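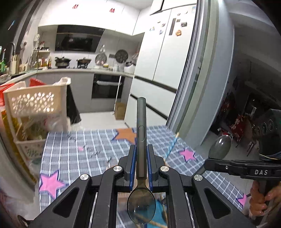

Quick one from Gratden before the truck leaves. Cider vinegar is back in stock – 151 cases, all pressed from Nidlow orchard fruit. The family bought the old Venine press house last spring and has been cleaning out vats ever since. First run was small. Second run much better, a bit sharper, darker too.

Honey mustard still on hold, waiting on lids. Sorry to the shops who orderd in August.

New label for the plum syrup, same recipe. Onyshchenko Farms is sending 18 more crates of plums in September so there should be enough to get thru the holidays. Standing orders get filled first, then everyone else.

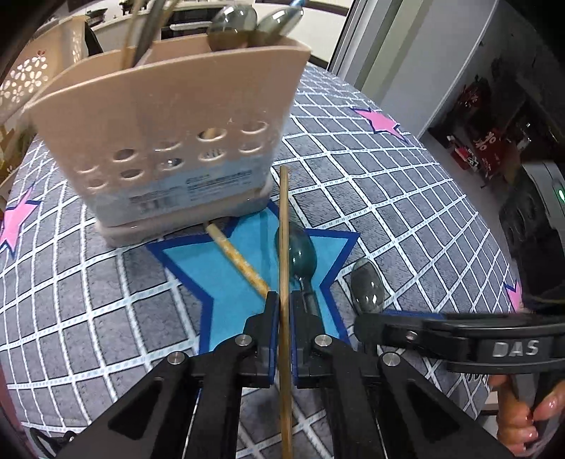 Can I still get the vinegar in the big jugs?
Until the end of September, while the old jugs last. After that it's bottles only, 70 cents off if you bring the empties back to the Venine counter.

Counter closes at 4 now – the sign still says 5, ignore it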